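2 min read

Sotstead Opens Linen Room in Fosbridge, Asks Public to Please Roll Its Towels

FOSBRIDGE, October. Sotstead, the household storage company best known for selling people boxes to put their other boxes in, will open a linen room at its Fosbridge store this month. Visitors can bring towels from home and learn to get them into a basket and, with luck, out again.

The room follows a survey of 1,000 Sotstead customers, 70 percent of whom said they own a towel they can't fold and wouldn't throw away. The company has decided to take this as encouragement.

Sessions start at 10 a.m. and run for an hour. They cover bath towels, hand towels and the beach towel everyone has been keeping on top of the dryer. Fitted sheets will be dealt with separately, in a longer session, with coffee.

Sotstead teaches the roll. The company spent years recommending the flat fold in its own catalog and would be grateful if customers didn't bring their old copies. A rolled towel stands up in a basket and can be pulled out without bringing down its neighbors. It also hides the bleach stain, if you start from the correct end.

The opening coincides with the Laturholm line of fabric baskets, which come in cream and in a gray that the design team calls Boros and everyone else calls gray. A set of 2 is included in the price of each session. Towels are not.

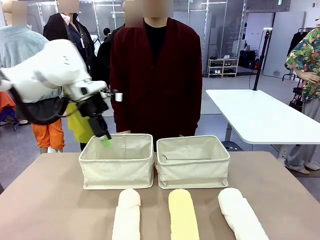
Rolled towels in off-white, pale yellow and white, with a pair of cream fabric baskets.

Places can be booked at the Fosbridge store's front desk. Sotstead shipped 3,205 baskets from its Fosbridge warehouse last season and accepts returns within 70 days, provided the basket is empty. Please check under the lining for socks.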